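3.2 从手持夹爪视频到动作标签

本节说明数据处理软件的中间一层,即怎样把手持夹爪采集的原始视频和惯性数据变成策略网络可以直接使用的动作序列。采集程序(3.1 节)只负责记录,不做任何判断;所有的筛选、对齐和坐标变换都在离线阶段完成。这样的分工有一个实际的理由:我们在早期版本中把筛选放在采集程序里,后来标准改变了三次,每次都不得不重新采集一部分数据。

离线工具称为 Flula,由 Sota Ebihara 编写第一版,Lino Barbieri 改写了其中的轨迹优化部分。它的输入是一段视频、一份惯性测量记录和一份标定文件,输出是按固定时间间隔排列的三类量:末端位姿、夹爪开合宽度、以及对每一时刻的置信度。置信度不参加训练,仅用于筛选。

3.2.1 时间对齐

视频与惯性记录来自不同的时钟。我们先用两者的角速度作互相关,得到一个粗略的偏移量,然后把这个偏移量作为一个未知参数放入后面的联合优化。在多数片段中,优化后的偏移量与粗略值相差不到一个视频间隔。若相差较大,片段被标为可疑,不进入训练集,但保留在磁盘上,以便以后检查。

需要指出,互相关的方法要求片段中有足够的转动。当操作者只做平移时,角速度几乎为零,相关曲线没有明显的峰。为此,采集规程要求每一片段开始时先把夹爪左右转动两次。这个动作在训练时被剪去。

3.2.2 位姿估计

末端位姿由单目视觉惯性方法估计。我们采用稀疏特征点加滑动窗口优化的结构,没有使用稠密方法,原因是稠密方法在我们的计算机上处理一段数据的时间过长。

桌面场景给特征跟踪带来的困难比我们预想的要大。白色桌面缺少纹理,可用的角点大多集中在物体、桌子边缘和桌外的地面上。当夹爪接近物体并向下移动时,桌子边缘逐渐离开视野,可跟踪的点迅速减少。同时,夹爪的两个手指在图像中的位置基本固定,其边缘和螺孔会产生很强的角点。这些点不随相机运动而移动,如果不加处理,优化器会倾向于认为相机是静止的。

因此,我们在特征提取之前加入遮罩。遮罩分为两个部分。第一部分是固定的,覆盖手指安装座所在的区域,由标定得到。第二部分随开合宽度变化,覆盖手指本身。图 4 是手指张开时的一个输入图像,绿色盖子的容器位于左上方,两指之间只有桌面,在这样的图像中第二部分遮罩的面积和位置对结果影响很大。

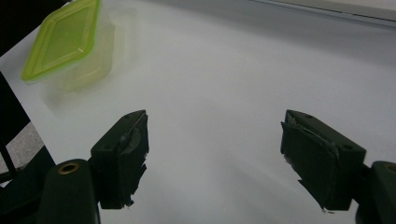 图 4 特征提取之前的输入图像,未叠加遮罩。手指张开,两指之间没有物体。

遮罩之后剩下的特征点太少时,系统如何处理?

系统转入只用惯性数据的短时推算,同时降低这一段的置信度。推算的时间设有上限,超过上限后轨迹被切断,前后两部分作为独立的片段保存。如果特征点在上限之内恢复,优化器用恢复后的观测对推算的部分作回溯修正,置信度也相应提高,但不会回到正常跟踪时的水平。

上限的选择是一个折中。取得太短,很多片段在抓取之前被切断,而抓取之前的接近阶段正是策略最需要学习的部分。取得太长,加速度计的偏置会积累成明显的位置误差。我们在验证数据上比较了几个值,最后采用 755 毫秒。这个值与所用的惯性器件有关,换用其他器件时应重新确定。

3.2.3 开合宽度的估计

手持夹爪没有安装编码器,开合宽度完全从图像中得到。我们训练了一个小的回归网络,输入是图像下半部分的两个裁剪区域,输出是两指之间的距离。训练所用的标签来自一次专门的标定采集,由 Setsuko Noguchi 用一组已知厚度的垫块完成,共得到 1342 张有标签的图像。

这里有一个问题值得单独说明。手指内侧面贴有胶带,使用一段时间之后胶带的边缘会磨损和翘起,外观与标定时不同。最初的网络把胶带边缘当作手指位置的主要依据,所以当胶带状态改变时,估计值出现系统性的偏移,方向总是偏小。更换胶带可以暂时消除偏移,可是已经采集的数据不能这样修正。

我们试过两种办法。第一种是在每次采集前重新标定。这种办法有效,但增加了操作者的负担,而且操作者有时会忘记。第二种是在训练时对手指内侧面作随机的遮挡和纹理扰动,使网络更多地依靠手指上表面的轮廓和螺孔。第二种办法得到的误差比第一种稍大,不过不需要任何额外的操作,所以本文的全部结果都采用第二种。两种办法可以同时使用,我们没有对此作系统的比较。

3.2.4 片段筛选

经过以上步骤,每个片段带有一条置信度曲线。筛选规则写在一个配置文件中,包括平均置信度的下限、连续低置信度的最长时间、相邻位姿之间速度的上限,以及开合宽度是否在有效范围内。速度的上限由目标机械臂的关节限制换算得到,超过上限的演示即使估计准确,机械臂也不能重复。

我们从 3000 个原始片段开始,筛选去掉了其中的 376 个。被去掉的片段中,最常见的原因是接近阶段的特征点不足,其次是速度超过上限。时间对齐失败的情况较少,而且集中在采集的第一个阶段,那时转动夹爪的规程还没有写入说明。

Shinji Shibata 对被去掉的片段进行了抽样的人工检查。他认为有一部分片段的轨迹其实可以使用,规则偏于严格。我们没有因此放宽规则,理由是在初步实验中,少量错误的位姿对策略的损害大于缺少相同数量的正确数据。这一判断只在抓取和放置任务中检验过,对于需要接触力的任务是否成立,我们还不清楚。

3.2.5 坐标系与动作表示

策略的动作采用相对表示,即未来若干步的末端位姿相对于当前末端位姿的变换。采用相对表示以后,不同片段之间不需要统一的世界坐标系,位姿估计中的缓慢漂移也不会直接进入标签。代价是策略不知道桌子的绝对高度,必须从图像中推断手指与桌面的距离。在光照不均匀的白色桌面上,手指投下的柔和阴影可能给网络提供了这方面的线索,但我们没有设计实验来验证这一点。

相机坐标系到末端坐标系的变换由标定文件给出。手持夹爪和机械臂上的夹爪使用相同的手指和相同的相机支架,所以两者的变换在理论上相等。实际装配中存在小的差别,Kalevi Pitkänen 为此编写了一个检查程序,把两边的手指轮廓投影到同一图像上进行比较。如果差别超过门限,程序要求重新紧固支架,而不是用软件补偿。我们起初使用软件补偿,后来发现支架在使用中会继续松动,补偿值很快失去意义。

3.2.6 实现细节

Flula 的各个步骤以独立进程运行,中间结果写入磁盘,每个文件的头部记录产生它的程序版本和配置的散列值。当配置改变时,只有受影响的步骤被重新执行。遮罩和开合宽度的估计可以并行,但遮罩的第二部分需要开合宽度作为输入,因此在第一遍处理中先使用低分辨率图像得到一个粗略的宽度,等到第二遍再用完整分辨率的结果替换。对于手指快速闭合的时刻,粗略宽度有时落后于真实值,我们把遮罩向外扩大几个像素来容纳这一误差。扩大的数值同样写在配置文件中,在所有实验里保持不变。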